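Brellasgate | Interviews | Teaching by remote control: a conversation with the Dekeo arm group

20 November 2020

The engineer who runs the teleoperation work at Dekeo has a short definition of the job. "We record a person doing a task through the arm, then we train a policy on the recordings. Everything difficult is in the word 'doing'."

The group is small and its remit narrow: household handling with low-cost arms, close to the floor, using objects that can be bought again when they break. The operator holds a leader arm of the same proportions as the working one and moves it by hand. The working arm follows joint by joint. Joint angles, gripper opening and camera images are logged together, and one complete run is called an episode.

The first choice was between remote control and kinaesthetic teaching, where the person takes hold of the robot itself and pushes it through the motion. Dekeo tried both. "With hand guiding you feel the contact directly, and that is worth a lot," the engineer says. "But your own arm is in the camera view for the whole episode. The policy then learns from images it will never meet when it runs alone. You can replay the trajectory afterwards without the person and record that, but a replay does not correct itself. If the object has moved a little, the replay is wrong and the recording is useless."

Remote control removes the hand from the image and adds other problems. The operator feels no force, so grip pressure has to be judged by eye. New operators close the gripper too far and keep it there.
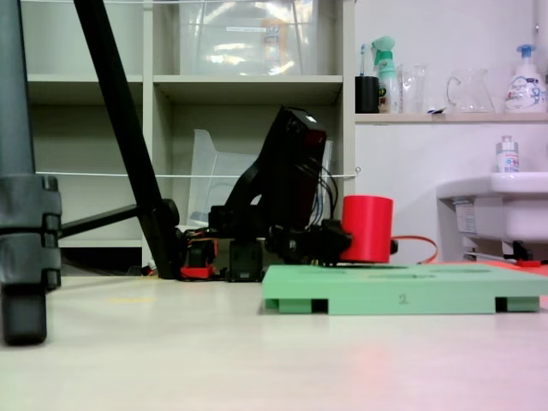

"A cup is a good teacher in that respect," the engineer continues. "It is round, it stands up and it falls over. Approach it with the fingers slightly off centre and it turns before you have hold of it. Upright and lying down are two different grasps, and we want both in the set. If it tips during an episode, the operator carries on and deals with it. We do not stop the recording."

That rule was adopted in October, after a policy trained only on clean runs proved unable to cope with small errors. It would miss by a few millimetres, arrive in a state absent from its training data, and stay there. The group now asks operators to leave recoveries in. Episodes are rejected for lost camera data or a stalled joint, and for little else.

Logging is handled by a tool called Buvow, written in-house. It resamples all streams to a common clock and flags any episode in which the follower lags the leader by more than a set limit. Lag matters because the logged action is the leader's position, while the image shows the follower's. "If the two drift apart, you are teaching the robot to respond to something that has already gone."

Operators work in blocks of 16 episodes and then change over. Longer blocks were tried and the later episodes were measurably slower, with more pauses before contact. Pauses are a particular nuisance — the policy copies them and hesitates at the same point.

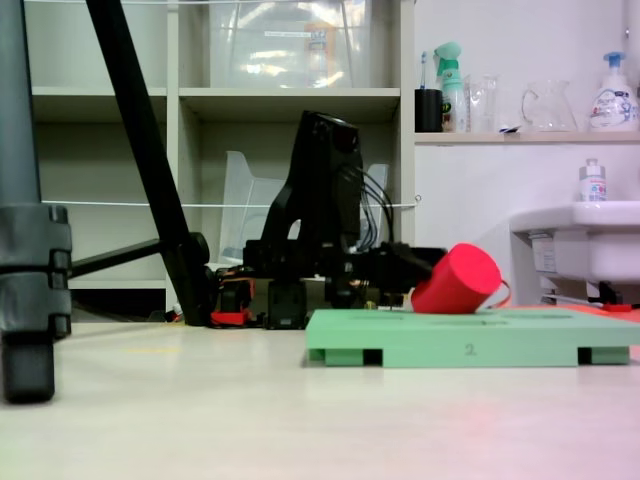 The follower arm with the cup on its side on the tray.

Asked how many operators a task needs, the engineer is cautious. The present set was recorded by six people. "They have different habits. One comes in from above, another from the side. A simple policy averages the two and hits the cup. So either you write down how the task is to be done, or you use a model that can represent more than one answer. We do some of each."

A second set, recorded with the Stergiou gripper fingers, is being checked now. The softer pads change the contact enough that the older episodes will be kept separate.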